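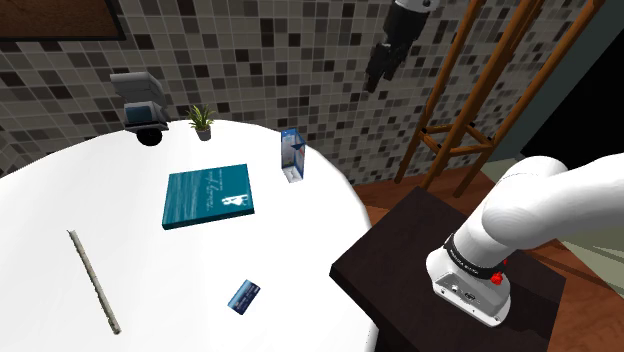 6 Jun 2026

I went to the Bickerstaff tasting last night because Rocío Jara had a spare ticket and I'm weak. Big room, white tablecloths, a man from the Prillano winery talking for most of an hour about volcanic soil before he let anyone drink.

The wine was fine. The red had some cherry in it and a bitter finish I liked. What I didn't buy was the score. Every bottle had a little gold sticker saying 97 points, and when I asked who gave the points, the girl pouring said "the panel." Which panel? She went to find out and I didn't see her again.

Same story with the sales pitch. They made 900 bottles of the white, we were told, so we'd better order before August. I've heard that line at every one of these. Last year it was 600 bottles of something from Hurunholm, and my grocery store still has it on the bottom shelf, marked down twice.

Dorothy Hollis thinks I'm being unfair. She bought a case of the red and says small wineries have to make noise somehow. Maybe so – but I'd trust them more if they left the stickers off and let us taste before the speech.

I did buy one bottle. It's going up against the cheap Flurna red I usually drink, both in paper bags, with Rocío pouring.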